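Budget notes for the second bag-handling station, kept with the Bovside recordings. Maintained by Vilgot Sjöberg. Prices are in dollars, before tax.

## To buy

- Gripper fingers, spare set (Amport): 80
- Desk, monitors and arm mount (Gindwood): 1425
- Felt bags for handling: two more, price open
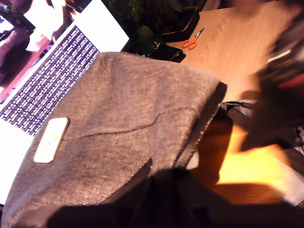 The Amport quote runs out in October. Fingers wear faster on felt than we planned for – budget one set per quarter.

## Planning

Delivery from Gindwood takes about 11 weeks. Beyene does the wiring after that, and their hours are not in the totals yet.

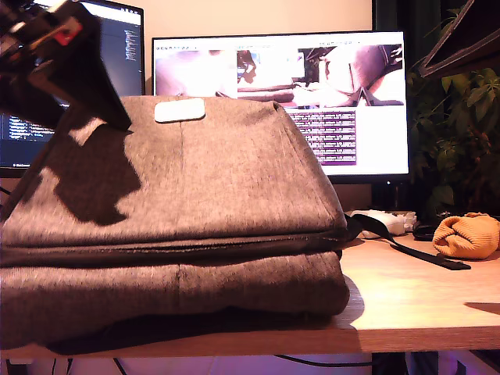

Monitors can be ordered later if money is short. The arm mount can't. Send changes to this file as a pull request – no spreadsheets by email.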